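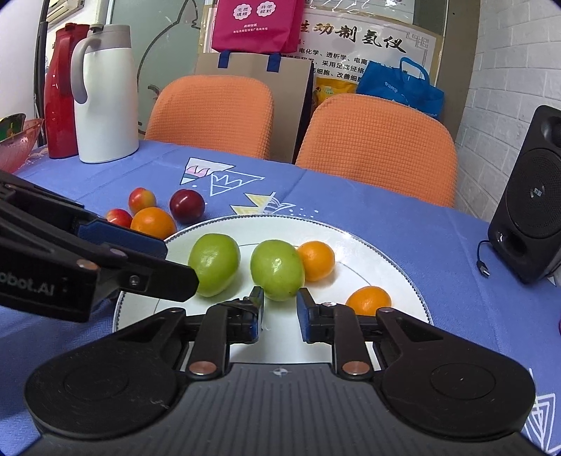 Blue cloth, white plate, four on the plate, four still off it.

Search this site Type and hit enter

Home Talks Workshops Handouts Contact

SPEAKER NOTES - The Everyday Fruit Plate
Vanora home table evening, May. 12 min slot, keep moving

Open cold. No bio, they have the leaflet.

- Ask: who has a fruit bowl at home? Hands. Who knows what's at the bottom of it? (wait for laugh, then move on either way)
- My line: bowl hides fruit, plate shows it. You eat what you see.
- Say I was a bowl person for years. Short version!! Not the pear story.

The plate
- Big, white, flat-ish. Dark beaded line on the rim is plenty of decoration
- Mine's from a Skustard clearance shelf, paid 390 for two in the old currency, somebody will ask
- Colored plates fight with the fruit. White and orange, white and green, done.

The cloth
- Blue under oranges. Cheapest trick in the whole talk
- Prints ok if they stay out toward the back. Pennants, stripes, whatever
- Iron it or dont. I don't.

Order of work
1. Everything out on the cloth first. All of it, loose.
2. Look it over. Turn each one. Soft spots get eaten tonight, not plated
3. Green ones go on first, to one side, touching
4. Small citrus next to them, close in
5. Stop and look before adding more

PAUSE here, drink water, about 2 minutes gone over in rehearsal at this bit so watch the clock
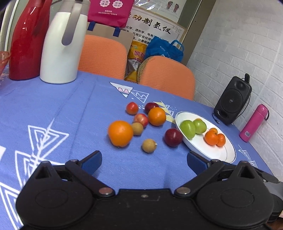
Three mandarins sit better than two. Push them together so they hold each other, otherwise they go rolling when someone bumps the table. Leave white showing. People want to fill it. Let them argue, then show them with the real plate up front.

What stays off
- Big oranges. Too tall next to mandarins, they boss the plate around. Own dish, or leave on the cloth
- Plums: late. Nice dark color but they bruise, and I want them on top of nothing and under nothing
- Longans - most people in the room won't know them. Pass a few round. Peel one, show the seed. They look like nothing much from outside (tan, plain) so they go in a little cup by themselves
- Red and yellow ones, last, one or two for a spot of color. Never all on the same side

If asked about washing: I wash right before eating. Wet fruit on a plate leaves rings. Move on.

If asked about bananas: seperate hook. Move on faster.

Hands-on bit
- Desmet hall has long tables, four people to a table
- One plate, one bag of mixed fruit each table. Bags are in the Posik crates by the door, dont let people swap
- Give them 4 min. Walk around. Don't fix anyone's plate
- Then everybody swaps tables and takes ONE thing off. This is the part they remember

Last bit
- Redo the plate every other evening, takes a minute
- Move old fruit to the front
- handout has the shopping list on the back
- Thank the hall, crates go back to the door, cloths in the blue bag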